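3.2 Setup of the simulated cell

The Sarnau cell is modeled with one white arm fixed on a box-shaped pedestal beside a dark mat. Before each run we check two things — the base position and the zero of the wrist joint. After 39 runs the wrist offset was corrected once, in March.

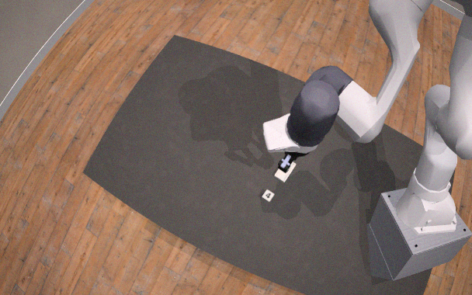 Rosângela Vieira, Windside

Figure 2. Rendered view of the cell, with the gripper over the small plate and tile "4" near it on the mat.

The corrected offset is used in all results of Section 4.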